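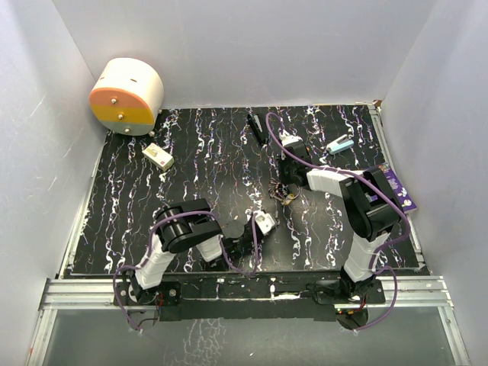

Well, I finally did it. I signed up for the Jemal community garden plot I've been whining about for three years, and now I own a hoe and a very sore back.

Aidan Mac Giolla talked me into it over coffee in April. He has the plot by the gate and grows beans taller than he is. I asked for something small. They gave me 30 feet of clay and a dandelion patch you could lose a dog in!

So far I've put in 4 tomato plants, a row of chard and some peas the birds found right away. Tolera Berhe gave me her leftover onion sets -- bless her -- and I stuck those in wherever there was a gap. My kids picked out the pumpkin seeds, so we may be eating a lot of pie this fall.

If you have spare netting, please write me back. I'll trade you chard.
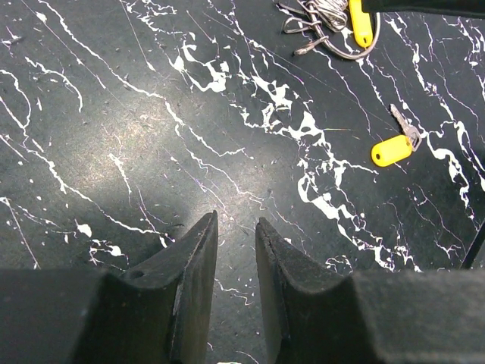

Coming up next month

Seed swap at the Ponero hall, doors open at 10 in the morning. Bring envelopes and a pen.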